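**Kumow publishes second household chores report: machines may now be trusted with a lemon, under supervision**

*October 2024 – for immediate release*

Kumow, the independent testing house for domestic and shop-floor machinery, today publishes its second report on whether robots can do the chores. The short answer is "some of them, slowly". The long answer runs to four chapters and an appendix on tea towels, and is free to anyone who asks.

The report looks at two-armed machines set to work on the sort of job most people do while thinking about something else: putting groceries on a plate, packing a box and shutting the lid, folding a cloth, wiping down a worktop. Each chore was first attempted in simulation, where a dropped egg costs nothing, and the better ones were then tried again on a real bench at our Risteleck site, where it costs an egg.

Kitchen work takes up the longest chapter. Readers of the first report told us it was the part they cared about, and several asked when they could stop doing it themselves. We have no date for them.

The simulated kitchen was built for us by Stelero, whose software supplies the worktops, the crockery and a decent range of fruit and vegetables. A controller written by Abubakar, the smaller of our two partner firms, drives the arms. It has to work out what is on the counter, decide which arm should deal with it, and get the fingers there without sweeping everything else on to the floor. A four-year-old does this well enough when bribed. The controller can't be bribed, and the report lists this among its weaknesses.

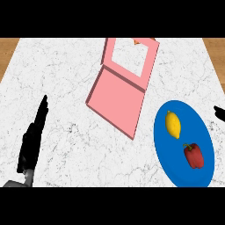 *Simulated worktop with an open box, and a lemon and a red pepper on a blue plate.*

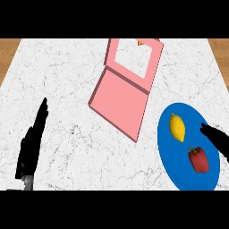 Across the kitchen chores, Abubakar's controller was given 1000 simulated attempts. It did best with single, solid objects that have the good manners to stay where they are put. Lemons were a strong point. Peppers came next, although the stalk caused more trouble than anyone at Kumow had expected of a stalk, and the report gives it a page and a half.

Lids remain difficult. A person closing a box feels the hinge begin to give and follows it round. The controller tends to push the lid in a straight line, as if posting a letter, and then to look for the box where it used to be. The present version closes lids roughly 3 times as often as the one in our first report. We would ask editors to bear in mind that the one in our first report hardly ever closed them.

Using both arms together was better than feared. The two seldom collided, mostly by means of one waiting politely while the other finished. Politeness is slow, and the report recommends that anyone hoping to have supper on the table before bedtime should still make it themselves.

On the shop floor the picture is brighter. Sorting returned goods into trays, turning cartons so that the label faces out and topping up shelves with identical packets are all rated "useful with a person nearby". Wrapping, bagging and anything involving a carrier bag are rated "not yet". Carrier bags have been rated "not yet" in both reports, and our testers have begun to take it personally.

The chapter on cloth is brief. Folding a flat tea towel is rated "fair". Folding a tea towel that someone has just thrown down is rated "see appendix".

Kumow makes no forecast about when a household machine will be worth buying. The report does set out 4 questions we think shoppers should put to anyone selling one:

- Was the demonstration done in one go, and at what speed?
- What does the machine do when something is not where it was last time?
- Can it be stopped by a person whose hands are full?
- Who picks up the things it drops?

In our experience the last of these produces the longest pause.

A third report is planned for February. It will add washing-up, the emptying of shopping bags and, at the insistence of the Risteleck staff canteen, the buttering of toast. Stelero is working on a butter that spreads properly. Early versions behaved like roofing tile.

**Notes to editors**

Kumow tests machines for homes, shops and small warehouses. It sells none of them and accepts no payment from makers for its ratings.

Results from simulation and from the bench are listed separately throughout the report and should be quoted that way. Success in one is no promise of success in the other, as our cleaning bill will confirm.

Copies of the report are available from the Kumow press desk. Bench visits at Risteleck can be arranged for small groups. Please wear shoes you don't mind getting egg on.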